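Banc à deux bras (construction amateur)

Un article du wiki de l'atelier partagé de Bunddale
Catégories : Robotique domestique – Textile – Chantiers en cours

Le banc à deux bras, dit aussi banc Pilton, est un poste de manipulation automatisé conçu pour saisir, étaler et, les jours fastes, plier du linge. Il appartient à la famille des machines qui accomplissent en plusieurs minutes ce qu'un adolescent refuse de faire en dix secondes.
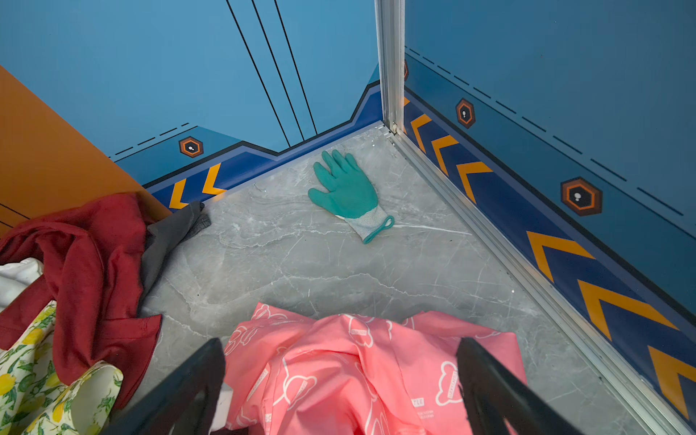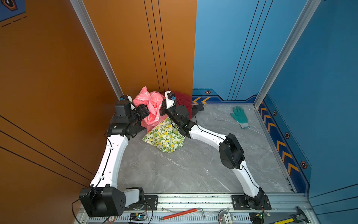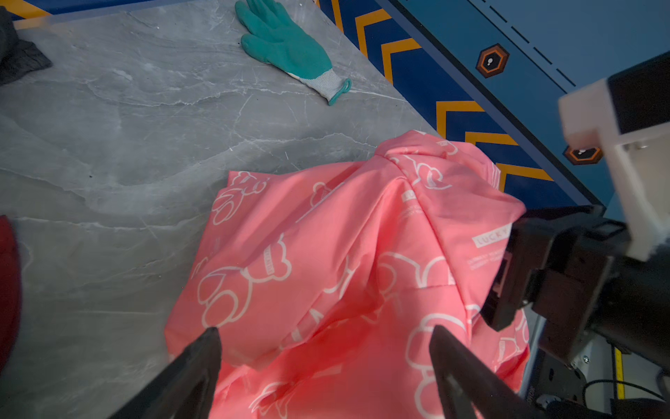

Banc Pilton, essai sur vêtements mélangés.

Temps de lecture : 2 minutes

Description générale

Le banc se compose de deux bras articulés fixés sur un rail en aluminium, face à une petite enceinte aux parois orange et bleues. Le sol imite le marbre gris, choix décoratif que les contributeurs du wiki ont renoncé à départager en page de discussion. Des bandes bleu marine à chevrons courent au pied des parois bleues, ponctuées de pastilles hexagonales orange et noir.

Chaque bras porte une pince noire à deux doigts et une caméra de poignet. Une vue fixe complète l'ensemble. Les trois points de vue sont rarement d'accord sur la forme d'une manche.

Origine

Le premier châssis, surnommé Hakent, n'avait qu'un seul bras. Il savait ramasser un torchon et le reposer ailleurs, dans le même état. L'ajout du second bras, en mai, a permis de tenir un tissu par deux endroits à la fois, donc de le froisser avec davantage de méthode. Le code de commande, baptisé Kasprzak, compte 1286 lignes, commentaires et regrets compris.

Jeu de linge

Le lot d'essai réunit des textiles volontairement mal assortis. La pièce la plus redoutée est la veste à capuche rose imprimée d'oursons blancs, qui porte une étiquette « LUCKY » – les contributeurs y voient une provocation. Son tissu lisse, légèrement brillant, et sa capuche qui forme bosse en font un cas d'école pour la détection des bords.

S'y ajoutent un tissu clair à citrons jaunes et feuilles vertes, dont le motif attire l'algorithme bien plus que le contour, un textile rouge sombre et un gant de travail bleu-vert à poignet tricoté. Le gant a cinq doigts, la pince en a deux, et la comparaison est jugée cruelle. Il sert d'intrus : le programme doit le reconnaître et le laisser tranquille.

Fonctionnement

Kasprzak cherche d'abord le point le plus haut du tas, y envoie un premier bras, puis appelle le second à environ une main de distance. La saisie à deux pinces reste l'étape délicate. Si les doigts se referment trop bas, ils prennent le sol ; trop haut, ils prennent l'air, matériau facile à plier mais peu demandé.

Le réglage de l'effort de serrage a consommé l'essentiel du printemps. La valeur retenue, 2000 dans une unité propre au logiciel, n'est documentée nulle part ailleurs que dans le présent article. Prière de ne pas la modifier sans prévenir.

Outillage

L'usage veut que l'on range les outils avant chaque essai. L'usage est souple : une clé à six pans à manche rouge, un pied à coulisse et un mètre ruban jaune ont leurs habitudes du côté du rail. Deux petites cartes électroniques à voyants sont fixées sur ce même rail, une près de chaque base.

Limites connues

Les chaussettes noires sont prises pour des ombres, et les ombres, parfois, pour des chaussettes. Les fermetures à glissière ne sont pas gérées. Le câble du bras droit doit être vérifié après tout changement de trajectoire.

Voir aussi : Hakent (châssis) – Kasprzak (logiciel) – Repassage, tentatives de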